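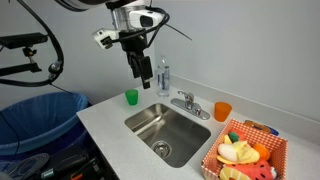

Flurnell kitchen robot result: good numbers, small sink

2022-05-11

A method that lets a robot arm pick its own practice tasks has raised its success rate at tidying a sink area, according to a paper put out by the Flurnell lab. The claim deserves a closer look before anyone clears space by the taps.

The team calls the method Utum. The arm is given two cups, a bottle and a basket of soft toy fruit, and it repeats whichever moves it has lately been getting wrong. Older methods work through a fixed list. After 794 practice attempts, the paper says, Utum beat the fixed list on 10 of 16 set tasks.

That leaves six on which it did no better, and the paper gives them one paragraph. Two of the six involved the clear bottle, and see-through objects have been a sore point in this field for years. Soft fruit is a kinder test. A plush banana can be gripped badly and still end up where it was meant to go.

All the work was done at one counter. The authors write that the method "should carry over" to other kitchens, but they report no trial in a second room. Nor do they say how often a person had to step in and put things back between attempts, a figure that matters a good deal if the selling point is less human effort.

A rival group at Surolov ran a similar comparison last October with 295 attempts and found almost no gain. The new paper mentions it in a footnote. Flurnell says its code will be released, but has given no date.

Recent items
Ağca warehouse trial extended again
Surolov arm struggles with drawers
What counts as a successful grasp?

Contact the news desk | Copyright 2022 | Back to top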